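3 min read

Durkbridge Linen Bank Opens Second Site in Hollivport

HOLLIVPORT, May 2026 — The Durkbridge Linen Bank will open a second collection point in Hollivport this month. The site takes clean towels, washcloths and bed sheets and passes them on to shelters and families setting up a new home.

The Durkbridge site gave out 2964 items last year to 487 households. Demand went up again in February, when the waiting list reached 67 names.

"Towels are what people ask for first, and we run out of them first," said Tassanee Jaidee, director of the Linen Bank. "White or colored, old or new, we can use them if they are clean and have no holes."
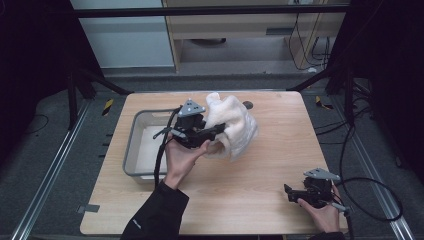
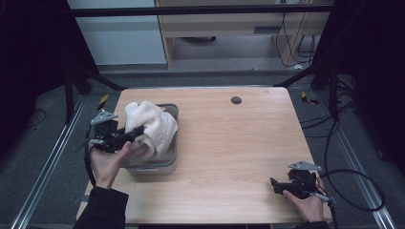

How to Donate

Bring items washed and dry, in a bag or box. Pillows, comforters and electric blankets are not accepted. Large donations from hotels and gyms should be arranged by phone first — storage at the new site is limited to 2000 items.

Shelters that want to receive linens can apply at either site.

Contact: Press Office, Durkbridge Linen Bank

14 shares | 2 comments

© Durkbridge Linen Bank. All rights reserved. Back to top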